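Search tickets

Ticket: Jornlow module handling, policy scores 19 of 200 after retraining
Status: open
Opened by: Tae-yang Yoon

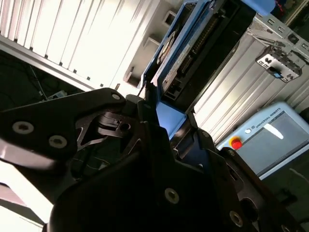 Retraining on the Navgate demos was supposed to help. The old checkpoint got 5 wins in 200 trials, the new one gets 19, and I've been asked to stop calling that nearly four times better. Most failures come at contact. From the wrist view the policy has to tell the blue edge between the fingers from everything else back there, including a row of connector pins, a black cable or strap and the glare on the pendant screen. I suspect it is very fond of the glare.

Wednesday, Yoon-hee Pyo: Did you mask the background in training or only at eval?

Tae-yang: Only at eval. I see the problem.

Yoon-hee: Retrain with random crops and run 2 seeds this time. One seed is a rumor.

Tae-yang: Running both on the Drotthorpe node. Also found the gripper width logged in the wrong units for half the demos. Fixing that first, with dignity.

5 comments
2 shares
Last updated Wednesday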